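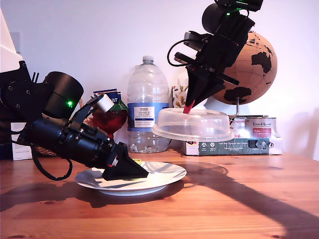
La estación de aforo de Kamata registraba el nivel del embalse cada 7 minutos. El operador de noche copiaba las lecturas a mano en un cuaderno de tapa gris, aunque el registrador Cladeck las guardaba igual. El contrato con Allmont lo exigía en un anexo.

A las dos de la madrugada el nivel bajó 2 centímetros. Comprobó el flotador, el contrapeso y la cinta perforada. Todo dentro de tolerancia. Las compuertas figuraban cerradas y el caudal de entrada seguía en 700 litros por segundo.

Siete minutos después bajó otros 2.

Llamó a la central de Dreditz. Le pidieron el número de serie del sensor y luego el del teléfono. Dictó ambos. Al otro lado alguien tecleaba despacio.

—¿Llueve ahí? —preguntó la voz.

—No.

—Aquí consta que sí.

Salió con la linterna hasta la escala de la presa. El agua tocaba la marca de siempre, la que llevaba leyendo desde abril. Volvió, se secó las botas en el felpudo y miró el registrador: 2 centímetros menos.

Abrió el cuaderno. Dudó entre las dos columnas —lectura instrumental, lectura directa— y rellenó la segunda. En observaciones escribió «sin lluvia» y dejó la puerta abierta para oír el embalse.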